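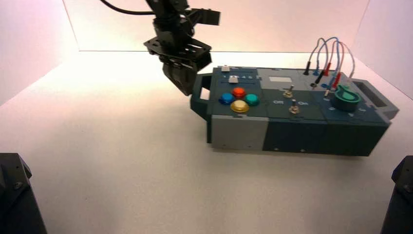

More demonstrations, worse result on the knob. Is my comparison valid?

Asked May 28, 2024 in Robot Learning / Evaluation

I'm writing up a comparison for our group at Grumuvholm and I'm not sure the method holds up. The setup is a single arm with a two-finger gripper working on a task board with buttons, toggle switches, sliders, plugs and a rotary knob. We split the work into 9 skills, each with its own text instruction.

We trained the same policy (Sial, default settings) twice. The first run used 2,136 teleoperated demonstrations. The second used 2,298, which is the same set plus a batch collected in October by a different operator. The extra batch is mostly knob and toggle demos, because those were the weak skills.

We then ran 986 evaluation trials in total, half on each checkpoint. Buttons and sliders came out the same. Toggles improved a little. The knob got clearly worse, which is the opposite of what the new data was for. In the failed trials the fingers usually reach the knob and close on it, but the turn stops early or the grip slips.

All the trials for the first checkpoint were run before any trials for the second. The board was put back by eye between trials. Success was marked by whoever was running the session.

Can I report this as "additional data from a second operator reduced knob performance"? Or is there something wrong with how we tested it? I can rerun part of it but not the whole thing, the arm is booked most of the month.

2 answers, sorted by votes

Accepted

You can't make that claim yet. You changed three things between the two sets of trials: the checkpoint, the time they were run, and possibly the person scoring. Any one of those could move the knob number.

Running all of one checkpoint first is the biggest problem. Gripper pads wear, a camera mount shifts slightly, somebody adjusts the lights. Pressing a button survives all that. Turning a knob is much more sensitive to where the fingers close, so it will be the first skill to suffer. Your pattern of results (easy skills flat, knob down) is what I'd expect from drift in the rig, and it's also what I'd expect from bad data. The test can't separate them.

For the rerun I would do only the knob and one skill that did not change, such as the blue button. Write a list of starting positions for the board and use each position once with each checkpoint, back to back. Flip a coin for which checkpoint goes first. Have the person scoring not know which one is loaded. Mark the board positions on the table with tape or overlay a reference image on the live camera view. Resetting by eye is worse than people think, and it tends to get sloppier through a long session.

Write down the success rule before you start. "Turned the knob" is too loose. Say which position the pointer has to end on and how long the robot has to get there. Keep partial scores too: reached, grasped, started turning, finished. If both checkpoints reach and grasp equally well and only one fails to finish, you have something specific to report.

With paired starts you can compare the pairs directly, and you need far fewer trials than you ran the first time. Report the interval for each skill and don't pool all 9 into one average.

Separately, look at the new demos. Plot the wrist angle over time for knob turns, old operator against new. We had this at Jala with a drawer latch. One operator did the motion in a single sweep and the other let go and regripped halfway. The policy learned a mix of the two and released in the middle. If your plot shows two clear groups, train a third checkpoint with the new knob demos left out and put it in the same paired test. That is the run that would support the sentence you want to write.

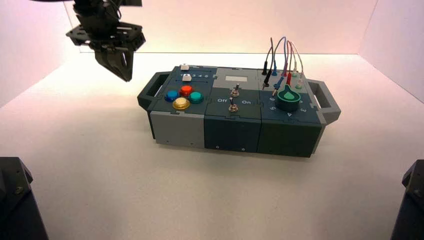 Does the order of skills matter within one evaluation session?

It can, so shuffle the skills within each session and save the order with the results. If you always test the knob last, it takes all the effects of a warm motor and a tired operator. Also put every switch and slider back to its listed start state before each trial, including the ones that trial doesn't use.

Second answer

I had the same thing and it was the normalization. If you recomputed the action stats when you added the October data then the rotation range may have changed and small wrist motions come out different. Check that first, takes five minutes. Edden has a script that prints the stats for two datasets side by side, I don't remember the name of it.

Also try a different seed. We only ever train one seed because of the cost but then you don't really know.

Comment from the asker: The stats were recomputed, yes. The rotation range is wider with the new batch. I'll fix the stats to the old set, retrain, and do the paired knob test with all of them. Leaving this open until I have numbers.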